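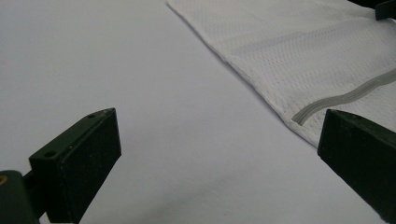 White Walls in the Old School at Dorneck

Project report, Local History and Building Care, second year
Submitted 11 December 2024

1. Introduction

The old school in Dorneck was opened in 1824 and was used for teaching until the new school was built on the Prindgate road. Today the ground floor is a meeting place and the upper floor is used for storing chairs and the costumes of the theatre club. People who grew up in the village remember the building as "the white school", although the outside walls are of brown stone. The name comes from the rooms inside.

In this project I wanted to find out why the rooms were white, how they were kept white, and what it meant for the people who worked there. At the beginning I planned to write about the whole building, including the roof and the heating. My supervisor advised me to choose one subject and I think this was good advice, for the papers about the walls alone took me most of November to read.

2. Sources

The main source is the school account book, which is kept in the record office in Prindgate. It is a thick book with a repaired back. The handwriting changes many times and some pages at the end have water damage. I could read all the pages except the last few, and I left these out.

I found 147 entries which have to do with the care of the rooms. They include payments for sweeping, for window glass, for stove repairs, for sand and for lime. Of these, 40 mention lime or whitening directly. I wrote down all of them in a table with the amount paid and the words used.

The second source is the Harawira collection. This is a box of letters and notes which was given to the record office by a family who lived opposite the school for several generations. The letters are mostly about farming and visits, but the school is mentioned quite often because the children of the house went there.

I also visited the building two times. On the first visit it was raining and the rooms were too dark to judge anything about the light, so I went again.

3. What limewash is

Limewash is made from lime and water. Limestone is burned in a kiln and then put in water, where it becomes hot and falls apart into a soft white paste. This paste is called lime putty. It is kept under water, often for some months, and then made thin with more water until it is like milk. It is painted on the wall in thin coats. When it dries it takes carbon dioxide from the air and slowly turns hard again.

Wet limewash is nearly transparent and a person who paints with it for the first time usually thinks it has gone wrong. The white comes later, during drying. For this reason several thin coats are better than one thick coat, which will crack and come off as powder.

Modern wall paint makes a film on the surface. Limewash goes into the plaster and lets the wall give off its moisture. In a building with thick stone walls and no damp course, as in Dorneck, this is an important difference. In the north room a modern paint was put on at some time in the last century, and the lower part of that wall has blisters up to the height of my knee. The south room, which still has limewash, has no blisters.

4. Why the rooms were white

4.1 Light

The school has only small windows. In the account book there is no payment for lamp oil in the first years, so I believe that lessons were held by daylight alone. In winter this must have been difficult. A white wall throws back most of the light which falls on it, and a brown or grey one keeps much of it. One note in the Harawira collection says that the children near the inner wall "read as well as those by the glass, when the lime is fresh." I was very pleased to find this sentence, as it says exactly what I had hoped to show.

I tried to check it in a simple way. On my second visit I read the same page of a newspaper in the south room and in the north room, which now has a yellow-brown paint, standing each time beside the inner wall. In the south room I could read the small print without effort. In the north room I had to hold the paper close. The north room naturally gets less sun, so this is not a fair comparison and I do not want to make much of it.

4.2 Cleanliness

Lime is strongly alkaline and was believed to keep sickness away. In the account book the lime is several times bought directly after a payment to the doctor, and in one case both are on the same line. There is no explanation in the book, but it seems likely that the rooms were whitened after an illness among the children. In one Harawira letter the mother writes that the school is closed "for the fever and for the brush".

4.3 Cost

Lime was cheap in Dorneck. There was a kiln in the valley, and the remains can still be found behind the sawmill. A full whitening of the rooms cost less than the repair of one window. I think this reason should not be forgotten. Light and cleanliness were good arguments, but the school had little money, and many other colours had to be bought from Prindgate.

5. How the work was done

The whitening was done in the long holiday, when the weather is mild. The book gives the order of the work in one place, as an instruction from the schoolmaster to a labourer. I have put it into modern words:

Carry out the benches and the map.
Brush the walls from the top down with a dry broom.
Fill the holes with lime and sand and leave them until the next day.
Wet the wall before painting.
Give 3 coats, and let each one dry before the next.
Wash the windows with vinegar water, as lime marks the glass.

The instruction to wet the wall is interesting. Conservation handbooks today say the same. If the wall is dry it drinks the water from the limewash too quickly and the coat will not become hard.

For the practical part of the project I made a test on a plaster board in the college workshop. I used ready-made lime putty from Clastia, because fresh burned lime may not be handled by students. I wetted one half of the board and left the other half dry. After one week I rubbed both halves with a dark cloth. The wetted half left very little powder on the cloth. The dry half left a clear white mark, and in one corner the coat came off down to the plaster.

I had some trouble with the mixture. My first one was too thick and I had to throw it away. The putty should be stirred much longer than I had expected, and it is better to pass it through a sieve. I wore gloves and glasses for the whole time, and I would advise everybody to do this, as a drop on the wrist was already unpleasant.

6. The colour itself

Before this project I thought that white is simply white. When one looks for some time at a large white surface this becomes less certain. Limewash in morning light looks a little blue, and under the ceiling lamp of the meeting room it is nearer to cream. In the corners it takes the colour of whatever stands beside it. The account book mentions "blue" twice together with lime. This was probably the same laundry blue which was used for linen, added in a small quantity so that the wall would not look yellow.

I took off no paint for samples, as this was not allowed. At a place near the south door, where a coat hook has been removed, one can see the layers from the side. They are very thin and I could not separate them by eye. With a microscope it would perhaps be possible to see whether some of the layers contain blue.

7. Problems and open questions

The account book does not say which room was whitened. Usually there is only "the school" or "the walls". I have assumed that all rooms were done together, but this may be wrong for the years when little lime was bought.

It is also not clear when the whitening stopped. The last readable entry about lime stands just before the damaged pages. It is possible that the work was paid from another book after that, and the record office has a second book from the same school which is at present with the binder. I was told it can be read again in spring.

Finally, I could not find out when the modern paint in the north room was put on. The theatre club has used the building for a long time, but its papers begin later than the paint.

8. Recommendations for the building

The blistered paint in the north room should be removed up to the sound plaster, and the wall should be left to dry through one summer before any new coat. After this a limewash would be suitable. The chairs which stand against this wall should be moved away by the width of a hand so that the air can pass. The south room needs only a dry brushing and one fresh coat.

9. Sources used

School account book, Dorneck, record office Prindgate.
Harawira collection, letters and notes, one box, same place.
Own notes and workshop protocol, lime test on plaster board.
Product sheet for lime putty, Clastia.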